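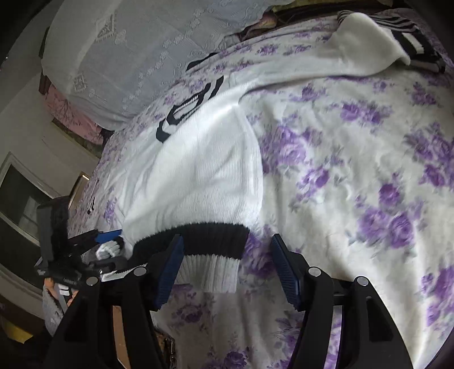

Software Engineer, Manipulation Planning and Control

Urier is looking for a software engineer to work on garment handling. The post is full time and permanent, and you would join the Kolley team, which has 8 people and looks after everything between the camera and the joint commands.

Kolley is our control stack for two-arm folding. It takes wrist camera images, estimates where the cloth edges and openings are, picks a pair of grasp points and hands these to a planner that keeps both arms clear of each other. Training data comes from people folding clothes at home with hand-held grippers, and the same code has to read those recordings and run the arms in our lab. Most of the work in this post is on the join between the two.

What you would be doing

The current planner, Brakosine, treats a garment as a flat outline. It copes well with towels and pillowcases. Knitwear is harder: sleeves stretch, cuffs roll, and the outline stops being a useful guide once a layer is tucked under. You would take over Brakosine from Kekeli Darko, who is moving to the perception side and will stay within reach for questions.

In the first few months we expect you to:

Replace the fixed grasp scoring with one that uses both wrist views.
Bring the controller's slowest loop down from 8 milliseconds to 5.
Write the replay tool we keep putting off, so that a recorded fold can be stepped through next to the planner's own choices.
Clear the older half of the issue list, which stands at 171.

You would also spend time with the recordings themselves. Strongly curved wide-angle views, patterned bedding and dark stripes on pale knit all cause trouble for edge detection, and it helps to have looked at plenty of them before changing a threshold. 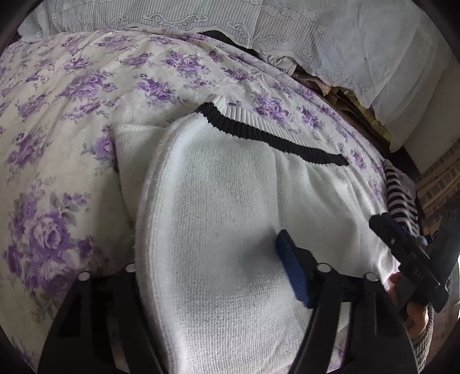 White jumper with a black ribbed band, seen between the fingers of a hand-held gripper.

What we need from you

Good C++ and Python, and experience of code that runs on real hardware. You should be comfortable with camera calibration, including fisheye lenses, and with at least one motion planning library. Some knowledge of imitation learning is useful, but we can teach it. We do not ask for a particular degree. If you have worked on cloth, cable or food handling, tell us, even if the project failed.

You do not need to know anything about knitting.

Hours and place

The lab is in the Zakaria building, second floor, with a lift. Team meeting is at 10 am and you are free to start earlier or later around it. Two days a week can be worked from home once you are settled in. Lab work on the arms is done in pairs, so those days need to be agreed ahead. There is a training budget and time set aside for one conference a year.

How to apply

Send a CV and a short letter to Wumpini Darko, who leads the team. Please include a link to some code you wrote, or 50 lines pasted into the letter if your work is not public. Interviews will be held in November. There is one technical conversation and one afternoon in the lab, which is paid. We do not set take-home tests.

Agencies, please do not contact us about this post.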